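Finished the Pacheco last night, the history of nautical tables in its second edition from Delell. 154 pages plus plates. Notes follow, mostly for people deciding between this and the first edition. Long thread, mute if not your thing.

1/ Scope. The book covers the computation and printing of navigation tables from the first printed almanacs through to the point where radio time signals made lunar distances redundant. It's a book about arithmetic labour. Ships appear in chapter 1 and hardly again.

2/ The first edition assumed you could already do a spherical triangle. The second has a 12-page primer up front. It's adequate. The haversine is introduced without saying why anyone wanted it (it stays non-negative, so you can take its log across the full range without fussing over signs). One sentence would have fixed that.

3/ Chapter 2 is on interpolation and it's the best thing in the book. Pacheco works one full table by second differences, by hand, and leaves the rounding in. You can watch the last digit drift down the column and then get pulled back at the next pivot value.

4/ For anyone who hasn't done this: you compute a handful of values accurately, the pivots, and fill the gaps by repeated addition. Any error in a difference accumulates until you reach the next pivot. If the filled value and the pivot disagree in the last place, you find out how careful your computer was. "Computer" here means a person paid by the page.

5/ Chapter 3, pay and conditions. Drier than it needed to be. Rates are given per page of table with no indication of how long a page took, so the figures can't be compared with any other trade. The first edition had a footnote with time estimates. It's gone from this one and I can't see a reason given.

6/ Women computers get chapter 4, up from a five-page section previously. Most of the new material is from correspondence: queries about method, disputes over payment for corrected sheets, one long argument over whether proofreading counted as computing. The letters are quoted at length and left untranslated where they're in French. I'd have liked translations at the back.

7/ Chapter 5 is the printing chapter. Stereotype plates matter because every resetting of movable type puts new errors into a table that was previously clean. Once a plate is correct it stays correct, short of physical damage. Pacheco is good on damage: a battered 3 reads as an 8, a worn 6 as a 0.

8/ There's a useful appendix of 14 known misprints traced through successive printings. Four survive into tables from other publishers, and that's about as close to proof of copying as you'll get. The appendix gives page, column and argument for each, so you can check your own copy.

9/ I checked mine. I have the Gillamen reprint of the early log-sine tables and two of the misprints are in it, same column, same digit. Gillamen doesn't mention them anywhere. To be fair it's a facsimile, but a facsimile can still carry an errata slip.

10/ Notation. The second edition has moved to modern notation throughout, with the original given once on first use. I don't love it. Half the interest of the older tables is that the radius was 10,000,000 and sines were whole numbers. Convert everything to unit radius and the reader loses sight of why the tables look the way they do.

11/ Mistakes I found: the worked example closing chapter 2 has a sign error in the third line that cancels in the fifth, so the answer is right. Figure numbers in chapter 5 are one out from the second figure on. The index has "logarithm" and "logarithms" as separate entries with different page lists.

12/ Physical book. Sewn, lies flat, decent margins. Tables are set in old-style figures, correct for the period and noticeably easier to read down a column — the ascenders and descenders break up the rows. Greyscale plates a bit muddy. The colour plate of the proof sheet is fine.

13/ Compared with the Tradley survey, which is what most libraries will have: Tradley is broader, covers actuarial and astronomical tables as well, and never works an example. If you want to know who made tables, read Tradley. If you want to know how a table was made, read this.

14/ Price is steep for the length. My local library got a copy in within a fortnight on an inter-branch request, so try that first. Delell lists a paperback for June, and I'd expect the figure numbering to be fixed by then.

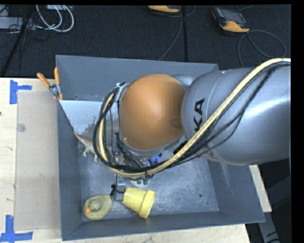

Reply from Marg, asking whether the primer is enough for someone who stopped at Year 12 maths and has never touched spherical trig. I'd say yes for chapters 2 and 5, with a pencil. Chapter 1 has one derivation that goes quicker than the primer prepares you for. Skip it, the result is restated in words on the following page.

Second question from the same reply, on whether the exercises have answers. The odd-numbered ones do. The even-numbered ones mostly ask you to extend a table by a few rows, and you can check those with a calculator set to enough places.

Correction to 8/: the appendix gives page and column for all the misprints, but the argument is missing for the last two. I was working from my notes.

Will do the Gillamen reprint separately on Thursday, including the preface, which has its own problems.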